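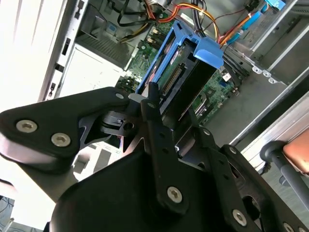
Moldovan 554 Parallel Gripper
Bench service and disassembly tooling

Product overview
Specifications
Task ratings
Ordering

The 554 is a two-finger electric gripper for light bench work: opening equipment, pulling modules, sorting parts and loading trays. It mounts to most small six-axis arms through an adapter plate and runs from the arm's tool power supply. No compressed air is needed.

Buyers ask whether a gripper of this class can take over a repair bench or a kitchen counter. It can take over parts of either. The ratings on this page come from our test shop in Wusthorpe and apply to the standard fingers, with a trained operator setting up the job.

Specifications

Fingers: 2, linkage driven
Drive: electric, single motor
Force control: adjustable in software
Position feedback: absolute encoder
Mass without adapter plate: 799 g
Fasteners: hex socket, user serviceable
Finger pads: replaceable, smooth or ribbed
Warranty: 2 years

Task ratings

Ratings are A (runs unattended), B (runs with an operator nearby) and C (not recommended).

Moving boxed parts between trays: A
Sorting rigid parts of known size: A
Removing a hard drive in a plastic caddy from a desktop tower: B
Removing memory modules: B
Unplugging drive data cables: B
Unplugging main power connectors: C
Routing or tying cables: C
Loading plates into a dish rack: B
Wiping a flat counter: B
Folding towels: C
Folding shirts: C

Notes on desktop computer work

Drive caddies suit the 554 because they are stiff and usually have a handle or a notch to grip. The limit is access. Power wires cross the opening in many towers, and a finger that closes on a wire along with the caddy can pull a connector off its board. Tie the wires back before the cycle starts, or fit the narrow fingers sold separately.

Case layouts vary between makers. A program taught on one model will not transfer to another without new approach points. Mixed lots, as seen at most recycling shops, need a person to sort by model first. At present this step takes away much of the labor saving on short runs.

Latches remain a weak point. The gripper can press a latch or pull a caddy, but a latch that must be held down during the pull requires a second arm or a fixture. The Omari bench fixture holds the case at a fixed tilt and includes a latch pin for common caddy types.

Notes on household work

The household ratings were set on a fixed counter with known dishes. They do not cover a home where objects change place from day to day. Cloth is rated C throughout: the fingers hold it well enough, but finding an edge in a pile is a vision problem that the gripper does not solve.

The 554 is not sealed against water. Use the sleeve for any task near a sink, and replace it when the cuff loosens.

Ordering

554-S Gripper, smooth pads
554-R Gripper, ribbed pads
554-NF Narrow finger set
554-SL Splash sleeve
OM-T Omari bench fixture, tower cases

Adapter plates are ordered by arm model. Units ship from Orodthorpe with a cable, a hex key set and a printed setup guide. Spare pads are stocked at both sites.

Ratings last revised Jun 14, 2019. The towel folding entry was lowered from B to C after the April retest.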